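Altlow Book Exchange – Donations and Repairs: Frequently Asked Questions
Last updated June 2022

Do you take damaged books?
Some of them. We get a lot of boxes labeled "good condition" and we have stopped believing the label. If the text is complete and the pages are clean enough to read comfortably, bring it in. If you'd be embarrassed to lend it to a friend, think twice.

Isn't a torn cover just cosmetic?
People tell us this a lot. Sometimes it's true. On a paperback, though, the cover is glued to the spine and the spine is what holds the pages, so a tear along that side deserves a closer look than a tear at the corner. Open the book in the middle and see if the pages shift. If they do, you have a binding problem, whatever the cover looks like.

What does "heavy spine-edge damage" mean on your sorting sheet?
It means the cover has torn along the spine side and the paper has folded back or come away, usually with page edges showing. We don't put those on the shelf as they are.
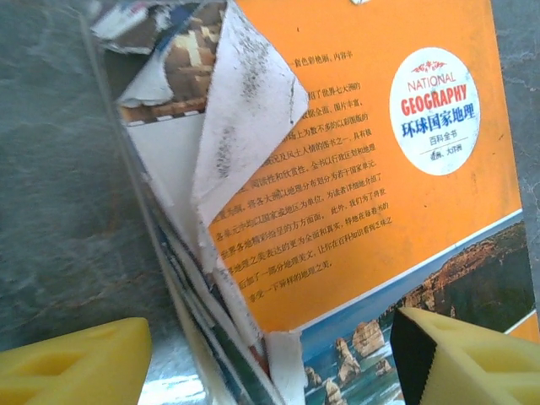 Back cover of a Chinese-language "National Geography" encyclopedia paperback, torn along the spine edge.

A book like this goes in the repair tray first. Reference books with a lot of pictures get more patience from us than a novel we already have three copies of. That doesn't mean every one gets saved.

Can I fix it with clear tape before I bring it in?
Please don't. Ordinary household tape yellows, the glue creeps, and in a few years it takes the print off with it. We have heard the claim that "archival" tape solves all this. Maybe. The roll we bought in January cost a good deal more and we're still waiting to be convinced.

What about those spine repair kits sold online?
We tried the Turkero kit on 35 paperbacks. It did fine on loose covers and poorly on anything where paper was missing. The leaflet promises a book "like new." None of ours looked like new. They looked like old books with glue in them – usable, and that was enough for most.

My book has dirt marks on the cover. Can they be cleaned?
On a glossy surface, a soft dry cloth will often lift loose dirt. On the bare inside of a torn cover, where the paper is exposed, rubbing mostly pushes it in. We leave those alone. Be wary of any advice that starts with bread, baby wipes or a hair dryer.

Should I keep the torn pieces?
Yes. Put them in an envelope, write the title on it and tuck it inside the book. We can't match stray scraps to books later.

Do you accept books in languages other than English?
Yes, and they move faster than you might expect. The Chinese and Thai shelves at our Intarasuk Street room are usually half empty. Tell us the title and subject if you can read them, as our own guesses from the cover photos are not reliable.

Is my old encyclopedia worth anything?
Probably not. There are websites that will tell you otherwise, and asking prices of $200 for books that never sell. Condition matters a great deal, and a torn cover takes most of whatever value there was.

How many books do you turn away?
We handle roughly 2000 a year and don't keep a count of the rejects. What we can't use goes to the paper recycler in Stallbridge. Covers with a plastic coating are pulled off first.

Can I get my book back if you decide not to repair it?
Only if you ask when you drop it off. Put a note inside the front cover with a phone number. Notes on the box get lost.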